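June 2, 2025 - Stain and odor bench, carpet and upholstery cleaners

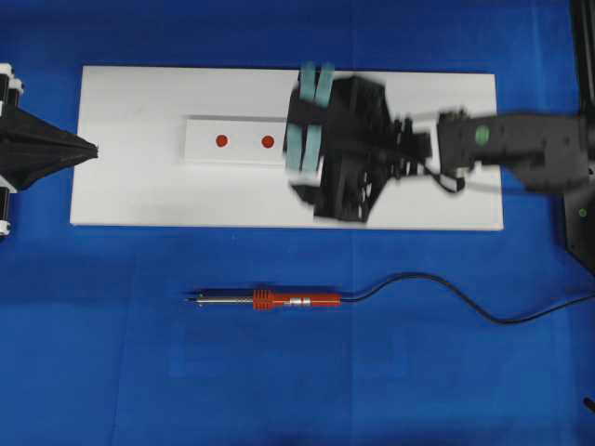 Fig. 1. White strip with two red dots, on the long white board.

Entry by Vangelis Antoniadis. Continues the November series on pet soiling, with the revised enzyme cleaner from Zisturov and the peroxide cleaner from Brornerer. Plain tap water was run as the control.

**Purpose**

To determine whether the revised Zisturov formula clears aged urine odor from cut-pile nylon in one application, and whether either product leaves a residue that draws soil afterward. The November batch left a tacky feel on the pile and was returned to the supplier with comments.

**Materials**

- Nylon carpet squares with attached pad, 22 in total, all cut from one roll
- Wool blend offcuts, 2 only (the remainder of the wool has been ordered)
- Zisturov enzyme cleaner, undiluted, as the label directs
- Brornerer peroxide cleaner, undiluted
- Ruddock hand extractor, upholstery head fitted
- White cotton towels, washed without softener

**Procedure**

Squares were soiled with the standard test solution and left uncovered for 11 days. Excess was not blotted, as the aim was to match a spot found late, behind a sofa or under a bed. Each cleaner was poured to wet the pile and the pad, left for the time given on its label, then extracted with two slow passes of the Ruddock. The squares dried on racks overnight with the windows closed.

Odor was judged by three members of staff who had not handled the squares. Scores run from zero (none) to five (strong). Color change was judged against an untreated square under the daylight lamp.

**Results**

Zisturov, nylon: odor one or below on all squares except the one at the rack end, which scored three. The pad under that square had a dry patch at one corner, so the cleaner did not reach all of the soiled area. No color change. The pile felt clean and was not tacky.

Brornerer, nylon: odor two on most squares. The yellow ring was removed fully and faster than with the enzyme product. Slight lightening on one square, visible only under the lamp.

Water, nylon: odor four to five. The ring spread outward.

Wool: Zisturov only. Odor one, slight fuzzing of the surface, probably from the extractor head and not from the cleaner. The peroxide product was not applied to wool, as its label excludes it.

**Residue**

Dry soil was spread over one treated square from each group and vacuumed after ten minutes. The Brornerer square held a little more soil than the untreated one. The Zisturov square could not be told apart from it. The full wear test, 2,000 passes on the drum, has not been started. The drum bearing is noisy and Nundus has been asked to quote for a replacement.

**Remarks**

1. The amount of cleaner applied matters more than expected. The label says "saturate", and most customers will use a few sprays. Suggest that the customer sheet give a volume for a spot the size of a dinner plate.
2. Odor should be scored again after the squares have been dampened. In November several squares passed dry and failed in humid air.
3. The cotton towels carried some odor of their own by the afternoon. Fresh towels are to be issued for each group.
4. The fragrance in the Brornerer product made scoring difficult. One judge asked to repeat two squares after a break - both scores were raised by one. The later scores are the ones recorded.

**To do**

- Repeat the rack-end square with the pad fully wetted
- Dampened odor check, all groups
- Wool series once the order arrives, with the soft head on the Ruddock
- Ask Zisturov for the shelf life of an opened bottle

Squares are bagged by group and held in the lower cabinet. They are not to be discarded before the dampened check.

V.A.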